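What Your Closet Knows: notes for the Ginau evening talk
October 2024

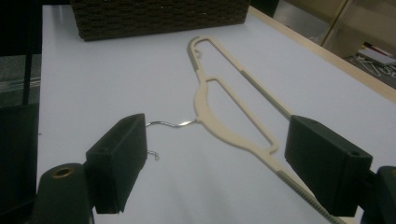

Okay, hello, thank you for coming out on a weeknight, and thank you to the Purenell library for letting us have the big room with the good chairs. I'm going to talk tonight about clothes, and mostly about the ones we don't wear. I've been mending and altering for other people for 19 years, and before that I did it for my sisters for free, and in all that time the question I get asked most has nothing to do with sewing. It's "should I keep this?" People hold something up at the shop counter and look at me like I'm a judge. So tonight I want to talk about that question, and I'm going to begin with the humblest thing in the closet, the plain beige plastic hanger, like the one lying on the white tabletop on the screen. Everybody in this room owns one of those. You probably didn't choose it. It came home with something, and the something may be long gone, and the hanger is still in there holding up a blouse it was never meant for.

(Wait for the laugh. If no laugh, go on anyway.)

I want to tell you how I got into all this. I moved apartments two years ago, from the third floor on Malabanan Street to a ground floor place with a closet I can only describe as a cupboard with ambitions. One rail. The old place had two and a hall closet besides, and I had filled every bit of it, me, the person who tells customers to let go of things! I had 50 hangers on that first rail. I know because I had to buy a box to put them in and the box said it held 50 and it did. And when I'd hung up what would fit in the new place there was a heap on the bed as high as the lamp.

I slept on the couch that night. Then I slept on the couch the next night too.

What got me off the couch was laundry. I did a wash, and I noticed that everything in the wash was stuff I'd already hung up in the new closet. Nothing from the bed. And the next week, same. I was walking past this mountain every morning to get to the clothes I really wear, and I was feeling guilty at the mountain, and the mountain wasn't doing a thing for me.

SLIDE: THE HEAP

So I started pulling things out of the heap one at a time, in the evening, with the radio on. Please try it this way if you try it at all. I know the popular thing is to pull it all out on one Saturday and be finished by dinner. I've had customers do that. They come in on Monday with three garbage bags and red eyes and want everything altered, which would cost them more than a vacation. One at a time is slower and you get to think about each piece while you've got it in your hands.

And I put it on. That's the main thing I do differently from the magazines. I don't ask how I feel about it, I put it on, I button it up, I sit down in a kitchen chair and I reach for the top shelf. You learn a lot reaching for a top shelf. I had a navy jacket I'd been defending for years and I couldn't get a cereal box down in it.

(Do the arm thing here.)

Now a jacket that pulls across the back when you reach is usually not something you can fix. I'm going to say that again later because it's the one people argue with me about. There's almost never enough seam allowance in the back of a ready-made jacket to let it out. People see me unpick a waistband and get two inches out of it and think the whole garment is like that. Waistbands on men's pants are generous at the center back, they're made that way. Shoulders are not.

SLIDE: CHEAP FIX, PRICEY FIX, NO FIX

Let me go through what's easy, and please shout out if you've got something in your closet that you're wondering about.

Hems are easy. Pants, skirts, curtains for that matter. If you own a needle you can do a hem, and if it's jeans, ask someone with a strong machine, or go very slowly over the bulky part at the side seam and turn the wheel by hand. Buttons are easy. Moving a button over half an inch on a skirt is the cheapest alteration in the world and I've seen it bring a skirt back from the dead. Taking in side seams on an unlined dress, pretty easy. Elastic, easy, and boring, and worth doing.

Zippers are in the middle. A zipper in a skirt is an evening. A zipper in a lined winter coat is a thing I quote high for and then wish I'd quoted higher. Sometimes it's only the slider that's worn out, and a new slider costs very little, so have somebody look before you write the coat off. I had a ski coat in last December with a "broken zipper," and it needed a slider and a bit of candle wax.

Linings are in the middle too. If it's torn at the armhole you can whip it closed by hand and it'll look fine, it's on the inside, who's checking? If it's shredding all over, that's a new lining, and you'd better love that coat.

And then the ones I turn away. Shoulders, like I said. Sweaters that have felted in the dryer, and I'm so sorry, I've done it too, to a green one I still think about. Faux leather that's peeling. There isn't a glue. People bring me glue. It keeps peeling right next to where you glued it.

(Somebody always asks about moth holes. Say: bring it up afterward, I have yarn in my bag.)

SLIDE: THE SALLIA SKIRT

Okay, a story about being wrong. I had a skirt from a shop called Sallia, over by the old bus station, it's been closed a good while now. Mustard wool, box pleats, the whole thing very librarian (no offense to our hosts). I bought it for a job interview and didn't get the job and wore it maybe twice more. It came out of the heap and I did my kitchen chair test and it didn't button, so by my own rules, out. I folded it up and put it in the donation bag by the door.

It sat in that bag for a month. Every time I carried my groceries in I'd see that yellow sticking out the top. And finally I took it back out, moved the button, and it still didn't close, so I took off the waistband altogether and put in a wider one from a bit of brown corduroy I had. It took me two evenings and some bad language. I'm wearing it tonight.

(Turn around. Don't fall off the step.)

I tell that one so you'll know I don't think there's a right number of clothes. If a thing keeps calling to you out of the bag, go get it! But then do the work on it. What I can't stand is the in-between, the pile of "I'll get to it." I have one of those too. It's in a basket under my sewing table and I'd rather not discuss it.

SLIDE: BACK ON THE RAIL

A few words about how you put things away, and I promise this is the only housekeeping part. Heavy knits get folded. They'll grow on a hanger, you'll get those little horns at the shoulders, and a steam iron held just above will coax them down but they come back. Jackets want something with a bit of width under the shoulder. A thin plastic hanger is fine for shirts and blouses and lighter dresses, and I don't care if they match. There's a lot of pressure these days to have matching hangers, velvet ones, all one color. If it makes you happy, wonderful. Velvet ones do stop a wide neckline from sliding off, I'll give them that, but so does a rubber band wound around each end of the one you've got.

Button the top button on shirts. Empty the pockets, especially of coats. I found a dry cleaning ticket, number 1124, in a raincoat I'd been keeping, and I've still got no idea what it was for. Somewhere in this town there may be a very clean pair of pants waiting for me.

And leave room on the rail. If you have to shove with your elbow to get a shirt in, that shirt is going to come out looking like you slept in it, and then you won't wear it, and then you'll be asking me if you should keep it.

LAST BIT

We've got the tables set up in the back for the swap, and I'll be at the one nearest the coffee with my machine and my pins. If you brought something you're on the fence about, come put it on. There's a folding screen and a mirror and I've brought a kitchen chair. I can do pinning and buttons tonight while you wait, and hems if they're short and you're not fussy. Anything bigger I'll tell you what I'd charge, and whether I'd bother if it was mine.

Hangers you don't want can go in the tub beside the door. Please take the tags off first.

(Remember to switch off the mic before going for coffee.)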